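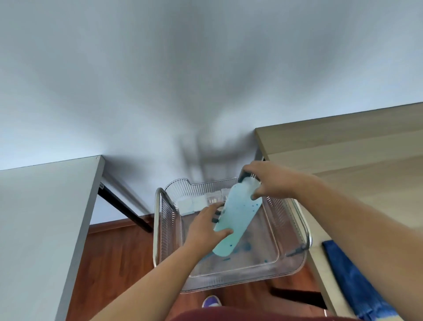

Fig. 9. Bottle going into the basket, base first, held at a tilt with both hands.

Section 4 – Loading the Indar clear basket

Read section 3 first if the handles aren't on yet. Wolham and Strobel stands both fit, same steps for either.

Before you start
Basket between the two desks, high wall to the back. Gap wants to be 12 cm wider than the basket or you'll catch your knuckles on the desk edge. Handles down to the sides.

1. Wipe out the basket. Damp cloth, drop of washing-up liquid. Dry it.

2. Small boxes first. Stand them against the back wall, side by side, lids on. Printed side facing you if there is one.

3. Check the bottle cap. Tighten by hand, no tools.

4. One hand at the top by the cap, other hand lower down on the body. Tilt it, lower the base in. Don't drop it the last bit, the floor of the basket is thin.

5. Let the bottle lean into a corner or lie flat. Either is fine so long as it dosen't push the boxes over.

6. Lift both handles together and give it a gentle wobble. Anything moves, repack.

Note – teal marks on the basket floor or the bottle are a cleaning job, see section 6. Do them the same day if you can. Old stains need a soak, warm water, 100 ml white vinegar to the litre, then rinse.

Note – ribbed sides hold dirt. Old toothbrush.

CAUTION: Never carry by one handle. It will twist out of its slot.

CAUTION: No boiling water in the basket. No dishwasher. Plastic goes cloudy and we can't replace it under gaurantee.

CAUTION: Keep bottles clear of papers and plugs on the desks either side.

Spare handles: order no. 599, sold in pairs, from Ikbridge. Say which stand you have.

Section 5 – Moving a full basket, next page.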